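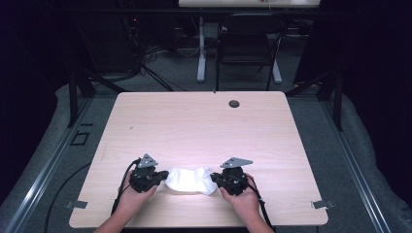

My sister swears by rolling socks into balls, and she told me over the phone that anyone who folds them flat has too much free time. Well, guilty! I've been on a laundry kick since January, when I finally dragged almost 70 loose socks out of the closet in our Canthorpe place, and the white ones were the worst of the bunch (they all look alike until you try to pair them).

Here's a crumpled white one over the table. My method is pretty simple - pull it straight by both ends, smooth it down, find its mate, fold the 2 together. Colored ones get paired next, once I've matched the stripes.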